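Stendow Resistance Bands and Door Anchor Set

Home strength kit from Rennie Fitness Supply
Five loop bands, two handles, one door anchor, carry pouch
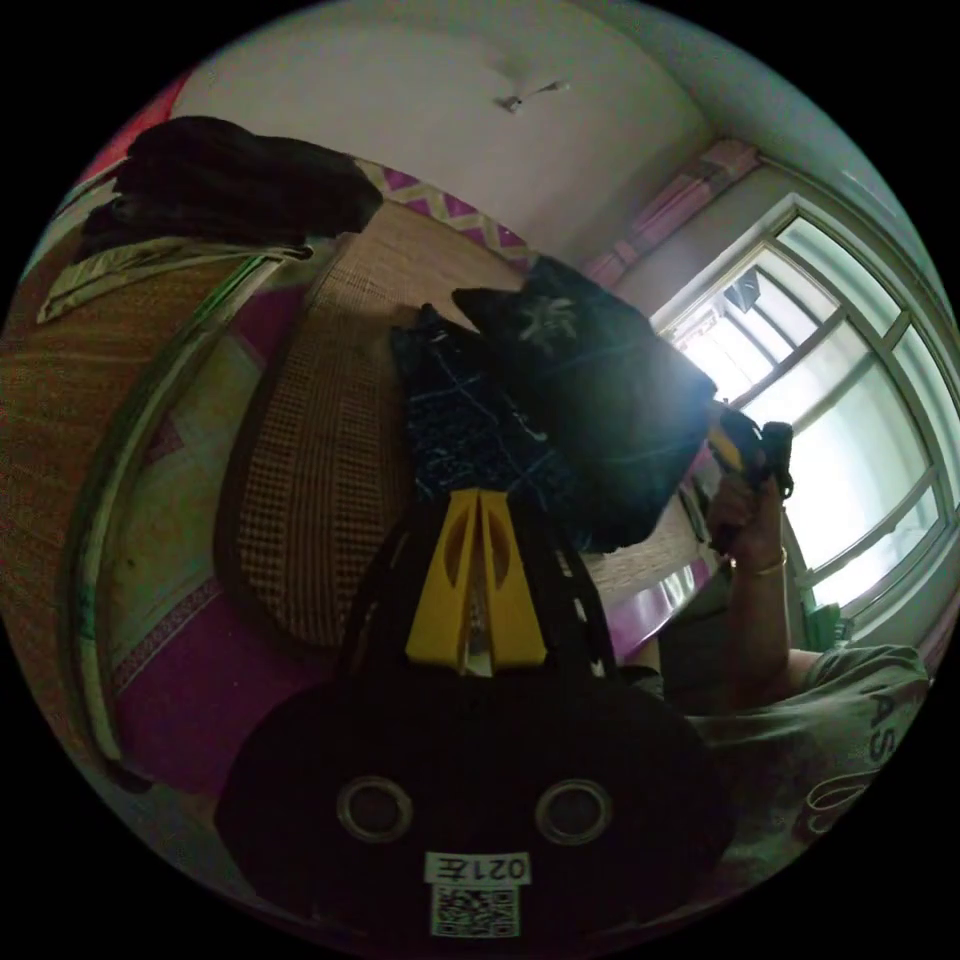
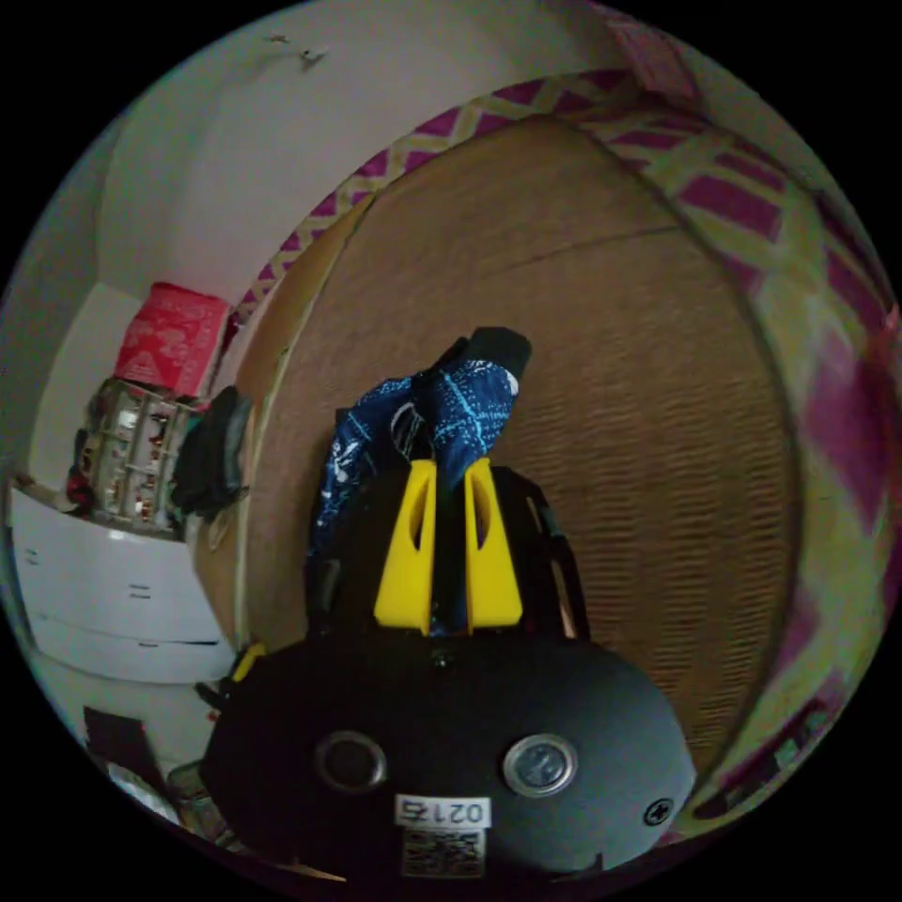

Gregor Rankin
Product Lead, Home Training

The Stendow set is made for people who train at home and don't have room for a rack or a bench. It covers pulling, pressing, squatting and hip work with bands that go from very light to heavy. Everything packs into one pouch and weighs less than a pair of running shoes.

What comes in the set

Five flat loop bands: extra light, light, medium, heavy, extra heavy
Two foam grip handles with steel clips
One door anchor with a padded stop
One nylon pouch with drawstring
Printed exercise card, both sides

Choosing a band

Start lighter than you think you need. A band gets harder the farther it stretches, so the last few inches of a row or a press are the heaviest part. If you can't hold the end position for a full breath, go down one band. If you get to the end of a set and could keep going, go up one, or stand with your feet wider to take up some of the slack.

Most people use the extra light and light bands for shoulders and warmups, the medium for rows and presses, and the top two for squats, deadlifts and assisted pull-ups. You can use two bands together. Clip both to the same handle and check that neither one is twisted.

Using the door anchor

Use the anchor on a solid door that closes away from you. Put the padded stop on the far side, close the door all the way and lock it if it has a lock. Pull hard on the strap by hand before you clip a band to it. The anchor works at the top of the door for pulldowns, on the hinge side at chest height for rows and presses, and at the bottom for curls. Do not use it on glass doors, sliding doors or hollow closet doors that flex when you push on them.

Sample session

The card in the pouch has three sessions. The first one was written by Misaki Sugawara, who coaches our beginner classes at Iddale, and it needs only the light and medium bands.

Band pull-aparts, 2 sets of 15
Squat with band under feet, 3 sets of 12
Standing row from door anchor, 3 sets of 12
Chest press from door anchor, 3 sets of 10
Side steps with band above knees, 2 sets of 10 each way

Rest for a minute between sets. Do the session twice a week for the first month, with at least one day off in between. After that, move to the second session on the card or change one band at a time.

Material and sizes

The bands are layered natural latex. If you have a latex allergy, look at the Somport fabric bands instead. They stretch less but cover the same lower body exercises. They do not fit the Stendow handles.

Extra light and light bands stretch safely to 200 percent of resting length. Medium, heavy and extra heavy bands stretch safely to 300 percent. Don't go past that, even if the band seems willing.

Care

Wipe the bands with a damp cloth and let them dry flat. Don't put them in the washer or leave them in a car. Sunlight dries latex out and you will see it as a dull, chalky surface with fine cracks at the folds. A band that looks like that should be thrown away. Check the clips and stitching every few weeks. The handles can be washed with dish soap.

Returns and warranty

Unused sets can be returned within 30 days. Bands are covered for 100 days against splitting at the seam, and handles and anchor for one year. The warranty does not cover cuts from shoe cleats, rough concrete or jewelry. Send us the order number with a short note on what went wrong, and we will replace the part that failed. You don't need to return the whole set.

Replacement parts

Single bands, handles and anchors are sold separately. Bands bought before the current version have a narrower loop and still fit the same clips. Older anchors have no padded stop and should be replaced if you train on a painted door.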